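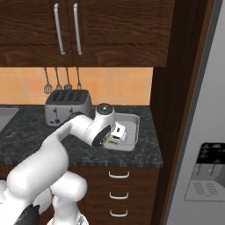
Re: [bralham-robotics] Kitchen cell, what to order first?

From: Bohumila Paulík
To: bralham-robotics list
Time: 16:20

Dear all,

thank you for the patience. I promised an answer on the equipment plan before end of July and I have been slow with it, the quotation from Murín arrived only this morning. I answer between the lines of the earlier message, and then I put my own proposal under it. Please excuse that it is long.

> In Woltville we have now the simulated kitchen running well enough
> that people ask when we get the real one. My feeling is that we
> should order the arm now, in this budget year, and think about the
> rest later. The arm is the long item. Everything else we can buy
> from a shop in one afternoon.

I agree that the arm is the long item for delivery. I do not agree that the rest is one afternoon. When we built the bench for the sorting project, the arm stood in its box for the whole spring, and we waited for a mounting plate, for one cable and for the electrician. If the arm comes first, the warranty starts to run when it is delivered, also if it is in the box. I asked Murín about this and they confirmed it in writing.

> For the gripper I suppose we take the Gristo, same as in the model.
> Did somebody get a price?

Yes. The Gristo two-finger gripper is 1,395 dollars without the flange adapter. The adapter is not in the standard offer, you have to ask for it, and I asked. A spare set of fingers is 40 dollars and I would take it directly with the first order. On the sorting bench the fingers were the first thing we damaged.

> Do we need a real kitchen? Could we not put a tray on a table and
> call it a kitchen?

This is the question where I spent the most time, so I write more.

In the simulation the arm works over a counter. The tray is shallow and stands near the right end of the counter, and the toaster stands left of it. When the gripper goes down to the tray, the forearm passes in front of the toaster. For me this is the important part of the work. On an empty table the arm would reach the tray from almost any direction and we would learn nothing about which way around the toaster is a good one. There are also the utensils which hang under the upper cabinets, and the cabinets themselves, so the arm cannot simply lift high and come from the top.

So my answer is that we do not need a kitchen, but we need a counter with something above it. Water is not needed. The refrigerator can be a panel of the correct size, painted or not, it is enough that the arm can not go there. I would like to have real drawers with real handles, because the drawer task is the next one on our list, and a handle is a thing which is difficult to imitate with cardboard.

> And the material of the counter? In the model it is dark stone. Stone
> is expensive.

We take laminate. The counter in the model is a picture on a box, the robot does not know it is granite. The camera people want it to be dark, so we take a dark one. If later we find that the shine of the surface disturbs the depth camera, we talk about it again.

> Last thing, the software. Are we still fine with what we have?

No. We have 2 seats for the simulation package and we are now more people than seats. One more seat is 329 dollars for the year. Until now we share, and the result is that the person who comes first in the morning works and the others write mails like this one. I would order the seat immediately, it does not have to wait for the other decisions.

MY PROPOSAL, IN THE ORDER OF BUYING

Step one: the additional software seat. It goes from the running costs, no signature from the department necessary.

Step two: counter, lower cabinet with drawers, upper cabinet, and a wall to hold them. I ask the workshop in Bralham for an offer before we look at furniture stores. A store kitchen is cheaper, but it expects a wall behind it, and in the lab we have a glass partition there.

Step three: electrical work. The socket must be on its own circuit and the emergency stop must be reachable from both sides of the cell. Please, the person who draws the plan should mark the stop in the plan from the beginning. Last time it was added with a cable tie.

Step four: gripper, adapter and spare fingers, together in one order to Murín. The shipping is then paid once.

Step five: the arm. I would sign for it when the counter is standing and measured. The price in the quotation is valid long enough for this, and Murín will hold it if we tell them the approximate month. I do not write the price of the arm to the open list, please ask me directly.

Toaster, tray, whisk, ladle and the other small things are not on the list of equipment. These we buy from petty cash. But please do not buy them yet. First we measure the models, and then we look for the objects with similar size. Somebody brought last year very nice pans from home and they did not fit in the gripper.

WHERE THE ARM STANDS

One open point I can not solve alone. In the model the base is in front of the counter, at the left side, and one joint is so low that it is close to the lower cabinet. In the simulation it costs nothing to put the base wherever we like. In reality there must be a pedestal, the pedestal must be fixed to the floor, and the floor in our room is raised with panels. The building office will want a load calculation.

I see these ways:

- a pedestal through the panel to the concrete below. Stiff, but we can never move it without making a new hole.
- a heavy plate which lies on several panels. Easier, but it takes the place where people want to stand.
- a cart with locking feet. I know it is popular, and I am against it. Each time the cart moves a little, we must calibrate again, and it will move.

I prefer the first. If we choose it, then the position must be decided in the simulation before the hole is made. Could the Woltville people please try the tray task and the drawer task with the base a hand width more to the left, and also a hand width more to the right? I would like to know if we lose the tray at the far end. We should also see whether the drawers can open fully, or whether they hit our own robot.

WHAT I NEED FROM YOU

- corrections to the order of the steps, if you see a mistake
- the results with the moved base
- from the camera people, the number and the places of the brackets, so that the workshop can drill them at the same time
- a name for the cell, the form has a field for it and does not accept an empty field

I will fill in the form when I have these. If you prefer to call, I am in the office until 17:30, later only by mail.

With kind regards,
Bohumila

P.S. The quotation is in the shared folder, in the version with the adapter. The older one without adapter I moved to the archive, please do not use it for calculating.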